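Parcel desk moves to Gramesthorpe

From Thursday the parcel desk will be at the Gramesthorpe branch, in the room to the left of the main stairs. The Fujimoto building desk closes at 5 the evening before and anything left there will be taken across overnight. Collection slips you already have will still work.

The desk handled 1,939 parcels last year, and January was the busiest month by a long way. Most went out without trouble. Of the 29 that came back, nearly all had one of two faults: a label stuck over a box edge, or a base closed with a single short strip. Kumiko Ogura has asked that every box now gets tape along the full length of the bottom seam, plus a strip across each end. Please do the base before you fill the box.

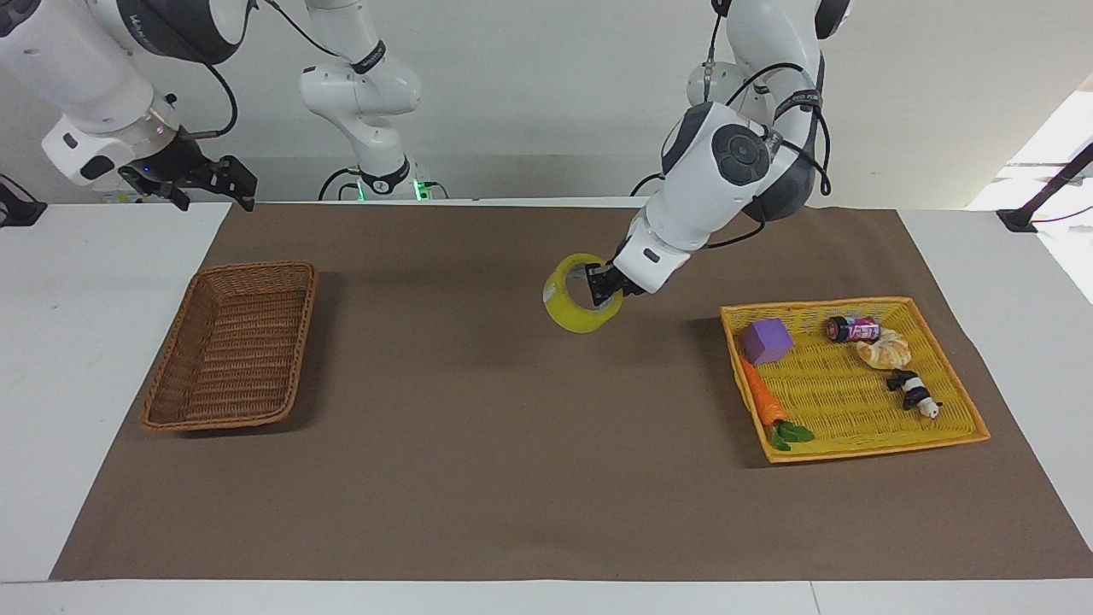 Opening hours and late drop-off

The new desk is open from 8 until 5, with no lunchtime closing. If you need to leave something after that, Arif Oei can give you a code for the drop-off cupboard. Fill in the blue form and put it in the tray, not inside the parcel - two went astray that way in the autumn.

Overseas parcels still need a customs form. The old Pranari forms are no longer accepted by our carrier, so please throw away any you have in your drawer and ask for the new ones.

Boxes and paper

We are short of medium boxes until the next Skokero delivery. Clean used ones are welcome if the old labels have been peeled off or blacked out. Flatten them and leave them by the door. Questions about stock should go to Minoru Sakai, and anything about charges to Reiko Yokoyama.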